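Welcome! These are the questions we get most about the shared worktables at Hutevura, the light in the building, and what you can and can't do in here. If yours isn't on the list, ask at the front desk and we'll probably add it.

## Getting a table

**Do I need to book?**
For the small tables by the arch, no. Come in, pick one, sit down. The long table and the glass-walled room do need booking, and the sheet for both hangs next to the coat hooks. Write your name clearly, please! We had a month of somebody called either "Ron" or "Pam" and never did work out which.

**How long can I keep a table?**
Up to 4 hours, and longer if the place is quiet. Mornings are the best time to spread out. By 2 p.m. it fills up, especially in June when the students from Prinurden are finishing their projects (come and look at what they're making, it's wonderful).

**Can I leave my work out overnight?**
On the long table, yes, if you put a card on it. Everywhere else gets cleared at closing. There are shelves in the back hall for half-finished things, and they hold more than you'd think.

**Is there an age limit?**
Anyone over 10 is welcome with an adult. Some of our happiest regulars are eleven and twelve.

## The tables themselves

**What are the tabletops like?**
Wood, with an oil finish that Dagmar Bartoš renews every spring. They're lovely to work on and they take a knock well. Ink and hot glue are the two things they don't like, so grab a cutting mat or a sheet of brown paper from the drawer first.

**Can I clamp things to the edge?**
Yes, with pads under the clamp. The pads live in a Vomeck tin on the windowsill and they do wander off, so look under the other tables before you decide we've run out.

**Can I push two tables together?**
Please do! Lift them, don't drag them — the floor marks easily. Put them back when you leave and keep the walkway under the arch open.

## Light and sound

**Is the light good enough for close work?**
I think it's the best thing about the building. On our side of the arch the ceiling is low and white with a fluorescent panel set into it, so the light is bright and very even. I've threaded needles there at nine in the evening without squinting once.

**What about the big room?**
Completely different mood, and I love it just as much. The ceiling is open, with the beams showing, and it has black dome pendants and slim linear lights. Shadows are stronger under there. Painters tend to like that, and people doing tiny soldering jobs usually end up back with us. 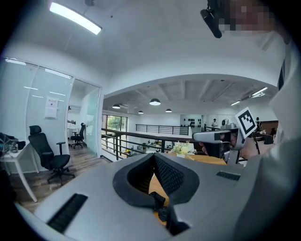

Try both sides before you settle in. You can carry a cup of tea through the arch and back in less time than it takes to unpack a bag, and plenty of people start on one side and finish on the other.

**Can I switch off the overhead panel?**
Ask whoever is sitting near you first. If they're fine with it, the switch is at the end of the wall by the coat hooks. It's shared with the hallway, so turn it back on when you go.

**Is it noisy?**
It hums along. Sound carries between the two rooms, and on a busy afternoon you'll hear nearly everything. For calls, or if you just need some peace, book the glass-walled room. It seats 5 at a squeeze and you can still see what everyone's up to.

## Anything else

**Can I bring food?**
Drinks with a lid at the tables, food in the kitchen corner. Crumbs and fresh varnish are a sad combination.

**Do you run classes?**
Rhea Umali teaches bookbinding and a basket evening called Were, and both are a joy even if you've never made a thing in your life. Materials are included. New dates go up on the board by the entrance as soon as she has them.

**I broke something. What now?**
Tell us, and leave the pieces where we can find them. Mending is half of what goes on here, and there's usually someone around who'd love to have a go at it.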